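FOR IMMEDIATE RELEASE

Jament and Entwistle to Open Shared Cold Storage and Packing Site in Ullden

ULLDEN, Mar 22, 2022 – Jament, a regional distributor of fresh produce, and the Entwistle growers' cooperative today announced an agreement to open a shared cold storage and packing site on the east side of Ullden. The site will receive its first deliveries in June and will serve small and mid-sized vegetable farms that do not have refrigerated storage of their own.

Under the agreement, Jament will own and run the building, and Entwistle will manage bookings on behalf of its member farms. Space will be rented by the pallet and by the week. Farms that are not members of the cooperative may also book space once members' needs for the week have been met.

The building has room for 600 pallets. Of these, 581 positions will be kept at temperatures suited to leafy greens, root vegetables and brassicas. The remaining positions are in a separate room for crops that are damaged by cold, including squash, cucumbers and late tomatoes.

Twenty-nine farms have signed up for the first season. Most of them lie within an hour's drive of Ullden and currently sell the greater part of their harvest within two days of picking. Access to storage will allow these farms to spread their sales over a longer period and to accept orders from schools, hospitals and grocery stores that require regular weekly volumes.

Bookings, lot numbers and temperature records will be handled through Vestusix, a software service developed by Jament for its own warehouses. Each pallet will receive a label on arrival, and the grower will be able to view its location, its age and the temperature of the room at any time. Records will be kept for 10 years and may be shared with buyers at the grower's request. Growers will not be charged separately for the use of Vestusix during the first season.

The packing area will include two washing lines, a salad drying room and a loading dock with four doors. Farms may pack their own produce or have it packed by site staff at a published hourly rate. All water from the washing lines will be filtered on site, and a portion will be used again for the first rinse of root crops. Trimmings and produce unfit for sale will be returned to member farms for compost.

The Ullden offices of Jament and Entwistle

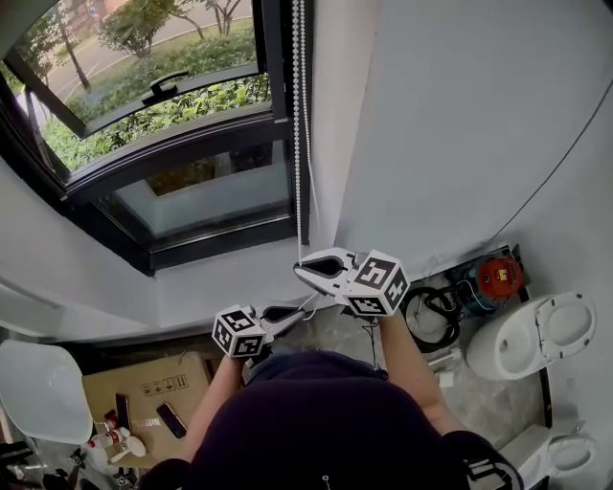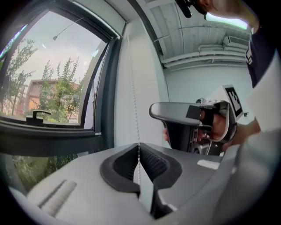
Training for growers will begin before the opening and will cover harvest hygiene, pallet loading and the use of Vestusix. Sessions are free to farms that have signed up for the first season. A handbook in English and Spanish will be mailed to each farm.

Jament and Entwistle will review prices and room temperatures after the first season and will publish the results to all participating farms. A second packing shift may be added if demand allows.

About Jament
Jament buys, stores and delivers fresh fruit and vegetables for grocery stores, restaurants and public kitchens.

About Entwistle
Entwistle is a cooperative of vegetable growers. It provides its members with joint sales, shared equipment and crop planning.

Farms wishing to reserve space for the first season should contact the Entwistle booking office in Ullden. Press inquiries should be directed to the Jament communications office.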